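Descaling and Maintaining a Small Electric Steamer

Last updated Nov 24, 2021

Scope

This page covers routine descaling, seal and cord inspection, and storage of countertop electric steamers and multi-cookers with a lift-out metal steaming tray. It applies to units with a fixed heating plate under a shallow water well. Stovetop steamers have no element and need only step 4. Commercial cabinet steamers are outside the scope.

The procedure takes 14 minutes of hands-on time plus soaking. It assumes mains water of moderate hardness. In hard water areas, halve the intervals given in the schedule.

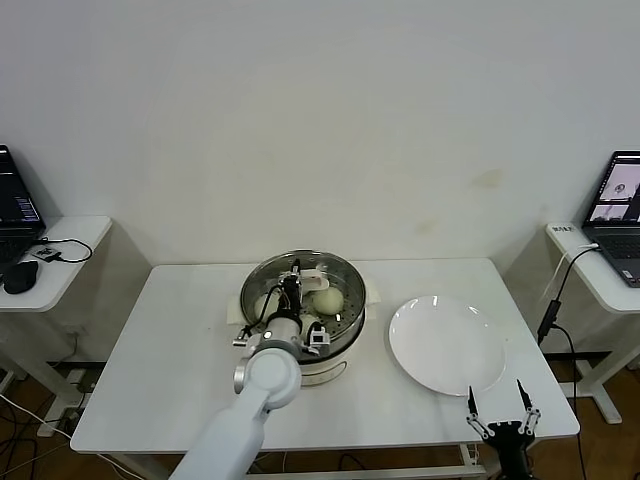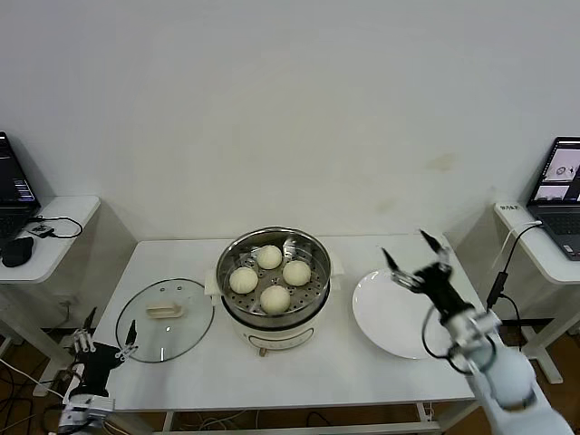 Why scale matters

Scale is mostly calcium carbonate. It comes out of solution as water is heated and deposits on the hottest surface available, in this case the heating plate. Calcium carbonate conducts heat poorly. A plate with a visible white crust runs hotter than a clean one for the same steam output, and the thermostat or boil-dry sensor underneath may trip early. The usual symptoms are:

Longer time to first steam
The unit switching off with water still in the well
Rattling or popping noise during heat-up
White flakes floating in the leftover water
A chalky ring at the water line

Any one of these is sufficient reason to descale. A rainbow or bluish tint on stainless steel is a separate matter. It is heat tint, is harmless, and usually comes off with the same acid treatment.

What you need

Citric acid powder, food grade, or plain white vinegar
A measuring jug
A soft nylon brush
A wooden or silicone spatula
Two microfibre cloths
Cotton swabs for the vents

Do not use steel wool, scouring powder or chlorine bleach. Chlorides attack stainless steel and cause pitting, which cannot be polished out at home. Never combine bleach with an acid descaler. The reaction releases chlorine gas.

Step 1: Isolate and cool

Switch the unit off, remove the plug from the wall and leave it for 30 minutes. Lift out the tray and tip out any remaining water on the side away from the control panel. If the cord is detachable, remove it at the appliance end as well.

Check the plate colour. Even grey or silver means light scale at most. White patches with defined edges mean moderate scale. A continuous crust that can be felt with a fingernail is heavy, and step 2 will need to be done twice.

Step 2: Acid soak

Mix citric acid at 20 grams per litre of water. With vinegar, use one part vinegar to two parts water. Citric acid is preferred, as it leaves less odour in gaskets and lids.

Pour in enough solution to cover the scale line by a centimetre, staying below the maximum fill mark. Reconnect the power and heat the solution until it is warm to the point of steaming slightly. Do not boil. Boiling concentrated citric acid against heavy scale can form calcium citrate, a hard residue that is more difficult to remove than the original deposit.

Switch off, unplug and stand for 45 minutes. Fizzing at the start is normal. When it stops, either the scale is gone or the acid is spent. If crust remains, discard the solution and repeat with a fresh batch.

Proprietary sachets work on the same principle. I have used Tralamik powder and the Zokovero liquid on the same cooker, in alternate months, and could not separate the results. The liquid costs more per treatment. Follow the packet dilution and disregard the quantities above.

Step 3: Clear the residue

Empty the well. Work over the plate with the nylon brush in small circles, then along the seam where the plate meets the wall of the well. Loosened scale collects in this seam and will re-cement if left there. Stubborn spots can be lifted with the edge of the spatula. Metal tools will scratch the plate, and scratches give the next deposit a place to start.

Rinse three times with fresh water. Fill to the minimum mark, boil for five minutes, and discard. If there is still a vinegar smell, boil once more with a teaspoon of bicarbonate of soda, then rinse again.

Do not immerse the base or hold it under a running tap. Use a jug and keep the outside dry.

Step 4: Tray and lid

Wash the tray in hot water and dishwashing liquid. Starch and protein block the perforations from the underside, where they are hard to see. Hold the tray up to a light. Any hole that shows dark needs a wooden toothpick pushed through from the top.

For a tray with baked-on dough, soak for 20 minutes in warm water before scrubbing. Hot water sets the starch and should not be used for the first soak. Lining the tray with perforated baking paper or damp cloth avoids most of this work. Trim any liner so that it does not droop into the water or block all of the holes.

Lids with a vent should be checked for a loose knob screw. Tighten by hand only.

Step 5: Cord, feet and controls

Run the cord through your fingers from plug to appliance. Look for stiffness, flat spots or discolouration near the plug. A brown mark on a plug pin indicates a poor contact that has been running hot. Stop using the unit and have it tested by a licensed electrician or appliance repairer.

Check that all the feet are present and the unit sits level. A tilt of a few degrees exposes part of the plate as the water level falls and is a common cause of early cut-outs.

Wipe the control panel with a damp, wrung-out cloth. Spray cleaners can travel behind the membrane by capillary action.

Step 6: Dry and store

Dry the well with a cloth, leave the lid off for two hours, then store with the lid upside down or propped open. A closed, damp cooker will smell musty within days. Do not wrap the cord tightly around the base.

Schedule

After each use: empty, wipe, air dry
Weekly, if in regular use: check perforations and seam
Every two months: full descale
Every April: cord, feet and lid hardware
Before first use after long storage: boil and discard one fill

Keeping a log

A short log makes it easier to set your own interval. Record the fill volume and the time from switch-on to first steam. On my 665 watt Sonetti, a clean plate brings half a litre of tap water to steam in just under five minutes. I descale once that figure has grown by a minute. Measure with the same starting water temperature each time, or the readings will not be comparable.

Troubleshooting

Unit cuts out after descaling. The boil-dry sensor may still be tripped. Leave unplugged for an hour and try again with a full well.

Brown spots on the plate. Usually iron from the water supply. Repeat step 2 with citric acid. If the spots are pitted to the touch, the surface is damaged and the unit should be replaced.

Water under the unit. Dry everything, fill to the minimum mark without plugging in, and stand it on paper towel overnight. If the towel is wet, the plate seal has failed. Do not use the unit.

Steam weak on one side. Check level first, then blocked holes, then liner position.

Cloudy water after rinsing. Suspended scale. Continue rinsing until clear.

Replacement trays

Measure the inside diameter of the rim and the depth from rim to floor before ordering. Nominal sizes vary between makers. The Paredes tray, part 2714, fits my cooker with 7 millimetres of clearance around the edge.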